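March 6, 2025

Quick one, tea's going cold. Keir MacLeish asked how the bed stuff is going so - an update.

Short version: crumpled cloth is still hard. We teach by hand, no robot arm at all, just the hand-held grippers, and the policy learns from the recordings. Over 700 demos kept so far. Was hoping for 1006 by July, we'll see.

Main result. Varying where the cloth starts beats adding more demos from the same spot. Tried 50 varied ones against a much bigger same-spot set and the varied ones won. Fulgencio Aranda called it months ago, very annoying of him.

Blue cloth, pale bedding, gripper's view:
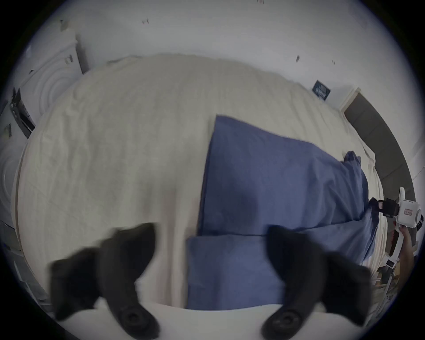
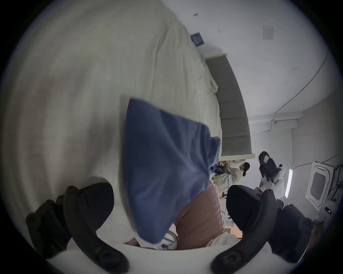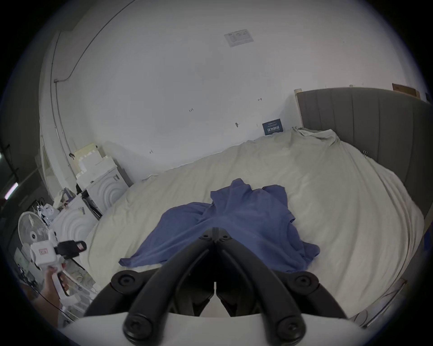
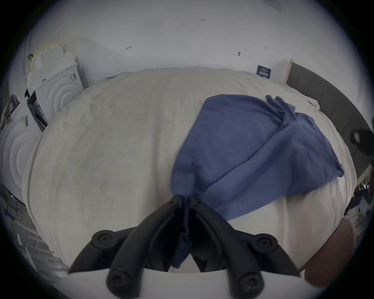 Still to do - retrain with 3 seeds insted of one, becuase one seed proves nothing. Then Warrier wants the failure cases sorted by colour of fabric. Not my favourite job. More when it's done.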